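Tue 23 June

Cap opening force, second batch from Nallow. Continued from the page before.

The torque meter was drifting again in the morning, so I made the zero three times before I trusted it. Quyên thinks the table is the problem and not the meter. I moved it to the stone bench by the window and the drift became smaller, but it did not disappear. I will write the zero before and after every set from now on.

The batch is 800 caps. I took one from each tray and kept the tray order, as Tùng asked. The caps from the lower trays are harder to open than the ones from the upper trays. I don't yet know why. It may be the weight of the trays above, or the liner was warmer when they were packed. The Undance caps did not show this in September, but they came in bags, so the comparison is weak.

One mistake of mine: samples 1 to 5 were tightened before I changed the chuck insert, and the insert left marks on the ribs. I crossed these results out but did not remove them.

Lubricant: Valell sent a new data sheet, without the slip value. I wrote to them again.

Still to do: repeat the lower trays after one night at room temperature, ask Tôn if they can keep the next order in single layers, and find the small hex key. Quyên, if you have it, please leave it in the blue drawer.

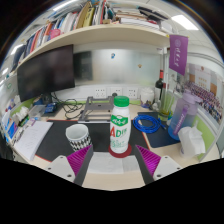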